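The Open Day at the Saltine Pottery

The bus to Etton leaves from the wrong side of the station, the side with the closed car wash, and it leaves when the driver has finished his sandwich. I had the back seat to myself. There was a printed sheet taped to the window saying that the pottery open day was going ahead, masks required, booked visitors only, and under that in ballpoint: no dogs, sorry. I had booked in July, when it seemed like a bold thing to do, and by the time it came I had forgotten which day I'd picked and had to look it up.

Etton is a village with one street and two opinions about parking. The pottery, which everybody calls Saltine after the old crackery smell of the bakery that stood there first, sits at the low end of the street behind a row of poplars. You can't miss it, according to the website. I missed it. I walked as far as the sewage works, admired the sewage works, and walked back.

Check-in was a folding table with a bottle of sanitizer the size of a fire extinguisher. I was given a paper wristband with the number 114 on it. I asked if there were really that many of us and was told no, the roll just started at a hundred. We were then divided into groups by color of sticker. I was green. Green went to the clay shed first, which I took as a compliment until I saw that yellow was going to the cafe.

The clay shed is where the stuff comes in by the truckload and gets its stones taken out. I will be fair to the clay shed: it is large, and it is full of clay. Our guide, a potter of long standing with gray dust up to the elbows, loved it the way some people love a harbor. We heard about the seam it comes from, and about the year they had to buy from a different seam, and how every mug from that year has a faint pinkness that collectors now pay extra for and that the pottery spent the whole of that year apologizing for. I wrote this down. It was the best story of the day and it came at ten in the morning.

There is a mixing machine in there called the Tennant. I assumed this was the manufacturer. It is the farm they bought it from, where it used to mix feed. It makes a noise like a cow going down a staircase, and we were invited to stand near it.

From the clay shed we crossed the yard to the throwing room, where four wheels were going behind a rope. I had come a long way to see this part and it did not let me down. The potters work in near silence with a radio on low, and a lump becomes a bowl in less time than it takes to find your glasses. A child in my group asked one of them whether she ever messed up. She nodded at a bin. The bin was full.

We were not allowed to try. In a normal year you can try, and there is a rack where the visitors' pots go to be fired and mailed home and hidden by their families. This year the rack had leaflets on it.

The kilns were next. There are two, a big gas one and an electric one bought secondhand. The gas kiln has a door like a bank's, and a chart on the wall beside it with a line going up and a line coming down and a lot of exclamation points in the middle from a firing that went wrong. It goes to 1339 degrees, a number our guide repeated several times with obvious pleasure. Somebody asked whether that was Fahrenheit. There was a short pause in which a number of us were glad we hadn't asked.

The glaze room I liked more than I thought I would. It is a narrow room full of buckets, all of them containing what looks like the same gray soup, and each one labeled with a color it does not resemble in the slightest. You dip a pot in gray and it comes out of the fire green, if it's in the mood. The names are plain for the most part, Oat, Slate, Ditch. Ditch is their best seller. The one oddity is a bucket marked Otix, a shiny copper red that they developed for a restaurant order and that the restaurant then turned down. They still have a great deal of it. It turned up on plates, on egg cups, on the bathroom doorknob.

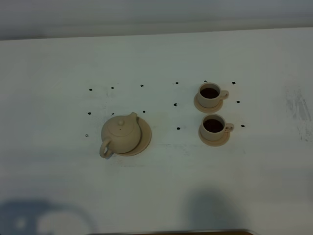
Teapots got a talk of their own, in the upstairs room, with chairs set so far apart that it felt like sitting an exam. I had no idea there was so much to say. A teapot is the thing potters make to impress other potters, apparently, on account of having so many separate parts that all have to shrink at the same rate and still get along at the end. The spout has to sit high enough that you can fill the pot without it leaking from the nose. On a squat, rounded one like the beige pot with the little round knob on its lid, that means the spout has to tip sharply up, and then the handle has to come out the other side far enough for a whole adult finger. Most handles fail at the finger. I have owned teapots for my entire grown life and have been holding them by a fold of dish towel, so this landed.

There was a long section on dripping. The drip, we learned, is the great unsolved problem. A sharp lip helps. Bending the tip down a little helps, but then it looks like the teapot is sulking. A man in a rain jacket put his hand up and said his teapot at home had never dripped, and the whole room turned against him at once. You could feel it through the masks.

The speaker also dealt with saucers, which I had thought of as plates that gave up. There is a proper depth for the well. There is a proper slope for the rim, so that a spoon put down on it stays down. Old Saltine saucers were flat and the spoons went everywhere. They changed the mold in 2000 and still get letters.

Lunch was in the yard, in our sticker groups, on hay bales with tape on them. Soup in a paper cup. I want to be clear that this was a pottery, with a warehouse full of soup bowls fifty feet away, and that we had soup in a paper cup. I understand the reasons. I also had cheese straws, which were excellent, and an apple from a crate by the gate that was free for anyone who could find one without a hole in it.

After lunch we were let loose on the upstairs rooms, one way only, following arrows on the floor. The arrows had been laid by somebody who changed their mind halfway, and green and yellow met head-on at the top of the stairs like two weddings. We stood and nodded at each other until yellow backed down. Past the landing there is a small display of everything the place has made since it opened, in glass cases, with typed cards. The early things are brown. They are so brown. Then there is a case of bright orange, which is when the founders' children took over, and after that everything calms down into the beiges and grays that you will know from the sort of hotel where the towels are rolled.

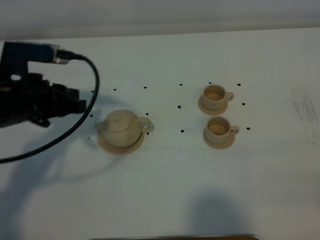 The small teapot and two teacups, each with its saucer.

I looked into the seconds shop on the way out, meaning only to look. The seconds shop is the real reason that people come to these days, and the pottery knows it, and has put it directly between the visitor and the exit. Seconds are pieces with something wrong with them. Sometimes you can see it, a blister or a lean. Sometimes you can't, and then you spend ten minutes turning a perfectly good jug over and over, growing more suspicious of it. I asked the woman at the register what was wrong with mine. She turned it over too, held it up to the light, and charged me for a first.

I bought the jug, a spoon rest, and, after some thought, an Otix egg cup. They threw in a second egg cup. They tried to throw in a third.

Practical notes, for anyone thinking of going. The clay shed is cold at any time of year, so bring a sweater. The stairs are steep and there is no elevator, though the downstairs rooms are all level and the throwing room has a bench. Booking is online only for now. The cafe closes before the last tour gets out, so if you are handed a green sticker, eat something on the bus. Parking is by the church, or it isn't, depending on which of the two opinions you run into.

The bus back was on time, which I had not planned for, and I watched it go from outside the gate with a jug under my arm. There is an hour between buses. I went and had another look at the sewage works.

Posted Sep 28, 2020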